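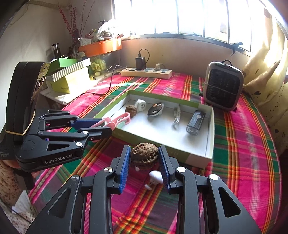

Walnuss zwischen zwei blau belegten Greiferbacken

Begünstigte bei der Betriebsrente ändern: so habe ich es gemacht

Ich bin seit Jahren bei der Skarport Pensionskasse versichert, über meinen alten Arbeitgeber Bunumis, und habe im Frühling endlich mal in den dicken Ordner geschaut. Und was stand da unter "Begünstigte Person im Todesfall"? Meine damalige Mitbewohnerin Beryl Penrose! Mit der verstehe ich mich bis heute prima, aber inzwischen bin ich verheiratet, und das Geld sollte dann doch bitte bei meinem Mann landen. Falls ihr auch so eine Altlast in den Unterlagen habt (ich wette, da sind einige dabei), kommt jetzt die Anleitung.

1. Nachsehen, was überhaupt eingetragen ist

Im Onlineportal findet ihr das unter "Mein Vertrag" und dann ganz unten bei "Leistungen an Hinterbliebene". Bei mir war das Feld leer, obwohl auf dem Papier von früher ein Name stand. Davon bitte nicht täuschen lassen! Alte Erklärungen sind oft nur eingescannt und tauchen im Portal gar nicht auf. Ich habe angerufen und mir eine Kopie der letzten gültigen Erklärung schicken lassen.

2. Ins Kleingedruckte gucken

Nicht jeder darf eingesetzt werden. In meinem Vertrag sind es Ehepartner, eingetragene Lebenspartner, Kinder mit Anspruch auf Kindergeld und Lebensgefährten im gemeinsamen Haushalt. Geschwister gehen zum Beispiel nicht, und eine Mitbewohnerin wäre heute auch nicht mehr drin. Schaut außerdem, wie hoch die Leistung ausfällt. Bei mir sind es 50 Prozent der Rente, auf die ich selbst Anspruch hätte. Für Kinder gilt ein eigener Satz, der steht im Anhang.

3. Formular ausfüllen

Das Ding heißt Vordruck 756 und hat zwei Seiten. Ihr braucht:

eure Versicherungsnummer (steht auf der jährlichen Mitteilung oben rechts)
Name, Geburtsdatum und Anschrift der neuen begünstigten Person
eine Kopie der Heiratsurkunde oder der Meldebescheinigung
eure Unterschrift mit Datum, und zwar auf beiden Seiten

Die zweite Unterschrift habe ich natürlich vergessen. Kam alles zurück, und ich durfte noch mal zur Post. Wer mehrere Personen einsetzt, muss die Anteile in Prozent angeben, und die müssen zusammen hundert ergeben. "Zu gleichen Teilen" hat meine Kollegin Keabetswe Tshabalala hingeschrieben, das wurde nicht akzeptiert.

4. Abschicken und Bestätigung abwarten

Per Mail nehmen sie es nicht, nur per Post oder als Upload im Portal. Mein zweiter Versuch ging am 8. Juni raus. Die Bearbeitung dauert laut Merkblatt bis zu 8 Wochen. Hebt die schriftliche Bestätigung gut auf und sagt der begünstigten Person, wo sie liegt.

5. Die anderen Verträge nicht vergessen

Ich hatte noch eine kleine Direktversicherung bei Vilon, die ich komplett verdrängt hatte, mit fast 2000 Euro drin. Reich wird man damit nicht, aber verschenken muss man es auch nicht. Dort ging die Änderung übrigens mit einem formlosen Brief. Ein Testament ändert den Eintrag in so einem Vertrag nicht automatisch, also fragt lieber bei jedem Anbieter einzeln nach.

Wenn ihr geschieden seid, wird es wegen des Versorgungsausgleichs komplizierter. Da würde ich vorher einen Termin bei einer Rentenberatung machen und alle Bescheide mitnehmen, auch die vom Familiengericht.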